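Subject: Re: [carriage-law] Draft clause 14, notice of damage

On 21 Aug 2025 the list secretary wrote:
> Hornmont and Orus both support a 5 day notice period for
> non-apparent damage. Any objections before we close the draft?

Yes, one. I don't see how a consignee in Bugti opens 500 cartons in 5 days, and I doubt either carrier has tried. The April draft gave them 11, and I have yet to read a reason for cutting it.

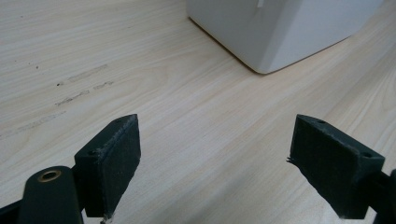 "Non-apparent" is the other weak spot. Take a pale wood tabletop with a few faint, broken scuffs toward one side. Is that apparent on delivery? Hornmont would say so – the buyer wouldn't. Pusitcombe's wording at least tried to draw a line, and I'd go back to it.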